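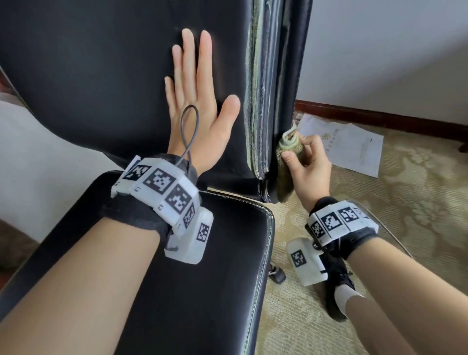
4.3 Wiping the backrest

Before you start, put the chair on a flat place and turn the backrest towards you. You will need the Lesach leather cleaner, a small soft cloth and a bowl of lukewarm water.

1. Press one open hand flat on the backrest, so the chair does not roll away or swing.

2. Take the cloth in the other hand. Dip one corner in the water and squeeze it well. It must be damp only.

3. Begin with the smooth panel. Wipe from the top down to the seat, in long strokes and with little pressure.

4. Go to the side edges last. On an older chair the black colour can be scuffed or peeling at the edge, with paler greenish or whitish patches coming through. On such places hold the cloth lightly and dab. Do not rub across the peeling, or you will lift more of it.

5. Wipe the seat and follow the line of stitching at the front with a dry part of the cloth.

6. Let the chair dry for 2 hours before anybody sits on it.

Caution: Do not use the cleaner on bare patches. Use water only until the colour is repaired (see 4.4).

Caution: Keep the chair away from the heater while it is drying. The leather becomes hard.

Note: The 500 ml bottle is enough for several chairs. Close the cap after each use.

Note: If loose flakes fall on the carpet, pick them up with a vacuum cleaner before you roll the chair over them.

4.4 Repairing the colour

1. Check that the worn edge is fully dry. Remove only the flakes which are already loose.

2. Shake the Montes colour balm, black, order number 564. Try a small drop at the back of the chair, where it is not seen.

3. Put a thin layer on the pale patches with a clean cloth. Wait until it is dry, then put the second layer.

4. Leave the chair overnight.

The balm gives back the colour. It does not glue the leather. When the peeling goes deep or is spreading over the whole side, the backrest cover should be changed. For covers please write to Arlo Lindqvist at the Jumbridge workshop and include the number from the label under the seat.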